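Juner opens drinking water corner at Flarnwood, asks tenants to bring their own cups

July, 9:40 a.m.
By the Juner press desk

Filed under: Workplace / Water & Refreshments / Announcements

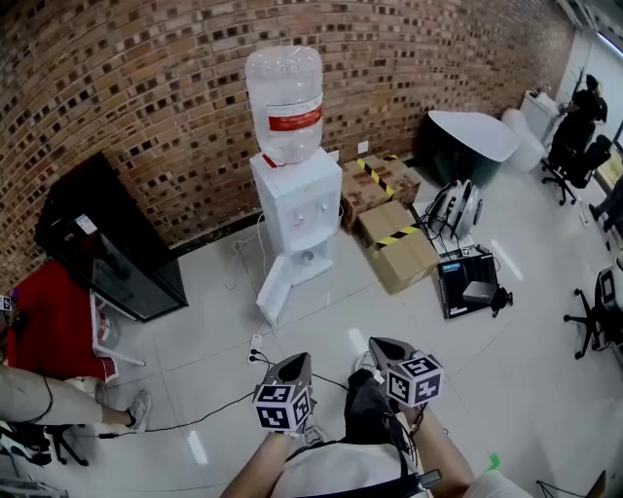 FLARNWOOD - Juner, the office services company, has put a bottled water point on the ground floor of the Flarnwood building. Open to all tenants and their guests from this month. No charge at the point of use, no card, no sign-up.

The water point stands against the curved brick wall, next to a wall outlet. Top-loading dispenser, large bottle upside down on top. Simple kit. Tenants asked for simple in the spring survey, and simple is also quicker to fix.

Flarnwood has 700 people registered across its tenant firms. Until now the nearest drinking water for most of the ground floor was the kitchen on the second, shared with the Trurum training rooms and usually busy from noon on. Small bottles were the fallback. Tenants bought 2,935 of them from the lobby kiosk in the first half of the year, by the kiosk's own sales sheet, and Juner would like to see that number come down a good deal by winter.

Why the brick wall? Three spots were looked at. The lobby was turned down by the building's fire adviser. The corridor by the mail room was too narrow once the carts are out. The brick wall has tile flooring, so spills wipe up, and it's a short walk from both stairwells. The wall itself is a favorite with visitors, with its pattern of small gaps in the brickwork, and Juner has agreed not to drill into it or fix anything to it. Shelving will be freestanding.

Fit-out is still going on. Boxes and equipment along that stretch of wall will be cleared in stages and the power leads will be rerouted so there is no cable crossing the walkway. Tenants are asked to step around the area with care untill then and to leave cartons with striped tape on them where they are. If something there belongs to your firm, tell the front desk by the end of the month. Unclaimed items go to the basement store.

Still to come:

A bench and a narrow freestanding shelf for cups, both from Majali, the furniture workshop two streets over. Delivery expected before the end of summer.

A rack for full bottles. Spares stay in the loading bay for now and building staff bring them up.

A recycling bin for caps and labels.

A second water point on the third floor, if the first one gets the use Juner expects. Decision in the fall.

Juner will not be supplying paper cups. This was the one point where tenants disagreed, and the answers in the survey were pretty evenly split. Bring a mug or a bottle. Guests can borrow a glass at the front desk, please return it there and not to the second floor kitchen.

Bottle changes are handled by building staff, twice a day, first thing and again after lunch. A full bottle is heavy and awkward to tip, and tenants should not try to swap one on thier own. If it runs dry between rounds, call the front desk. Same number for leaks, drips, odd taste, anything with the plug. Please do not unplug the dispenser to charge a laptop or phone. The staff have asked for that line to be included.

The drip tray is emptied on the same rounds. Not for coffee, tea bags or the end of anyone's soup.

The cost of the first year, including bottles, cleaning and the furniture, is set at $1,235 and comes out of the shared services budget already agreed with tenant firms. No change to service charges this year. Firms who want a dispenser inside their own suite can order one from Juner directly, on a separate contract. Ask for the price list.

Cleaning schedule: outside wiped down daily, taps sanitized weekly, full clean every three months. A log sheet will be kept at the front desk where anyone can read it.

The water point follows last year's work on the Flarnwood bike room and the new lockers by the rear entrance, both also run by Juner. Next on the list is the second floor kitchen, which is due new counters and a bigger sink. Dates for that work will be sent to tenants seperately.

Hours: same as the building. Water point closes for the quarterly clean, notice posted at the front desk the day before.

About Juner
Juner looks after shared spaces in multi-tenant office buildings: kitchens, meeting rooms, storage, mail and refreshments. It has managed the shared areas at Flarnwood for four years.

Press and tenant questions: Juner press desk, care of the Flarnwood front desk, ground floor.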